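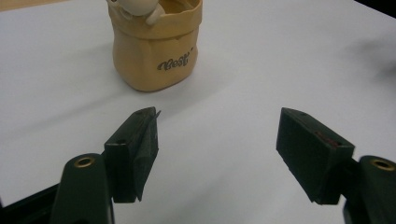
Groteck opened its workshop to the public in February, and I'm still a little hoarse from all the talking! I'm Kedir Negash, I run the demonstration floor, and I was told I could write this release myself as long as I got the facts in. We had 189 visitors through the doors between ten in the morning and closing time, plenty of them kids, and the busiest spot all day was the white table where people could try the hand-held gripper. It's a simple thing to get the hang of, two dark green fingers that face each other with a gap between them. Our favorite thing to reach for was the tan container shaped like a paper sack, the one with "Best" in loopy script on the front and a little white figure peeking over the rim. It has a rolled top and bulgy, creased sides, so you have to think a bit about where you want to take hold.

The gripper is part of our Gidey project, where people do everyday handling jobs with the tool in their own hands and a camera riding along. Those recordings are what we use to teach a robot arm the same jobs. Before the open day we had 1,698 of them on file. By the time we swept up we had 1,734, all the new ones made by visitors who signed up for a turn at the table (thank you, every one of you – you were very patient with the line).

Over on the other side of the floor our partners from Rornell had an arm sorting parts into trays, and they ran it on the hour and stayed to answer questions. I got asked a lot about jobs, a lot about cost and, from one very serious girl in a yellow raincoat, whether the arm gets bored. I said I'd look into it.

We also gave short tours of the back shop, where the gripper fingers get made and where worn ones end up in a coffee can on my bench. I hadn't planned on showing anybody the coffee can, but people loved digging through it, so it's going to be on the tour from now on.

The next open day will be held at our Brurnura building, which has a bigger floor and much better parking. Admission is free, and we'll have room for 19 people on each back shop tour. School groups are welcome, but please call ahead so I can set up a second table. Reporters who'd like to come by and try the gripper can ask for me at the Groteck front desk – mornings are best.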